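Wrist view in our sim is nearly all black, will it wreck our training? (school robotics club)

Asked by jorkcombe_robotics, 14 May 2025
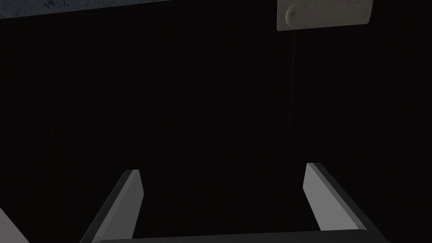 Hi everyone, and thanks in advance for your patience with a long post! I help out with the after-school robotics club at Jorkcombe, and this year the kids have taken on the simulated arm task in the Prallix student challenge. They have recorded 40 demonstrations so far and are very proud of them. What worries me is the wrist camera. In a lot of the recordings it gets hardly any light, and the colour is so dull that the students can't tell how far the fingers are from anything. Should we brighten the simulator and start over, or carry on with what we've got? Our entry is due in August and I'd hate to throw away their work.

Reto Berchtold

Welcome, and what a lovely project for a club! I wouldn't throw anything out yet. If your simulator saved the joint positions and the object positions along with the pictures, you can replay all 40 runs with better lighting and render them again, and the kids keep every bit of their effort. Try it on 3 of them first, and check that each replay finishes the same way the original did (ours drifted a little until we matched the time step). Leave a few of the darker ones in the mix too, as a bit of variety in the light did our model a favour. If you only saved the pictures, then I'm afraid it's a fresh start, but they'll be much quicker the second time around.

planon_dad

just turn the brightness up in the video files, worked for us

hinrichs_lab_mum

Brightening the files can help a bit, but wherever it's gone fully black there's nothing left to bring back, so I'd go with Reto's way. Do you have a second camera looking at the whole bench? Our group added one last year and it made a world of difference, even with the wrist view left as gloomy as ever. Best of luck to the kids, and please come back and tell us how they go!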